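Rosden Still Life and Drawing Circle
Minutes of the August meeting

Opened at 7 p.m. in the upstairs room at Veditz Hall. Minutes of the previous meeting were read and accepted with one correction: the easels went to Uritz House for repair, and are still there.

1. Open evening
What a turnout! The visitors' book filled a whole page and several people asked on the way out when they could come back. Members agreed to hold another in the spring. The wall of charcoal studies drew the most comments and will go up again, this time a little lower so children can see it.

2. Money
The balance stands at $347 after paper and fixative. Agreed to buy a fresh box of soft pastels – the blues are down to stubs – and to leave the big sketch pads until the fall.

3. Setups for the new term
Long and very happy discussion. The theme will be color and shine, and everyone wanted the blue desk lamp in it. The rounded shade is a gift for anyone learning highlights, and the round base gives you a lovely ellipse to struggle with. The green bell pepper goes with it for a second glossy surface, and the pale yellow fruit with the little leaf for something soft and matte beside them.
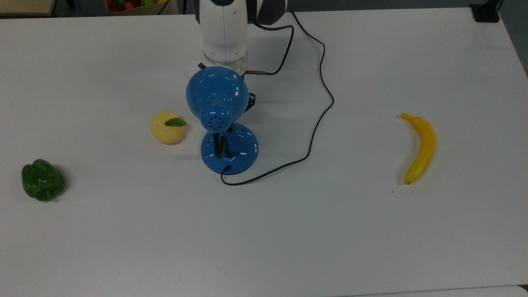

Some members would like the lamp cord tucked away behind the table. Others love it and said a long black curve on white is the best drawing lesson going. Put to a show of hands and the cord stays in, with anyone free to leave it out of their own picture. The white tabletop stays bare for the first four weeks, then we try the striped cloth.

A second pepper was suggested for the later weeks. Agreed, as long as whoever brings it takes it home again.

4. Visit to the Vídalín collection
Seven members have signed up so far and there is room for more. Pencils only in the galleries, so please leave ink and charcoal at home. Folding stools can be borrowed at the front desk.

5. Other business
The sink in the hallway is draining properly again – hooray. Please keep rinsing brushes in the bucket first.
The cupboard key now hangs inside the door, on the left hook.
Anyone with spare clip boards, bring them next time.

Closed at 8:40 p.m., followed by tea and a very good lemon cake.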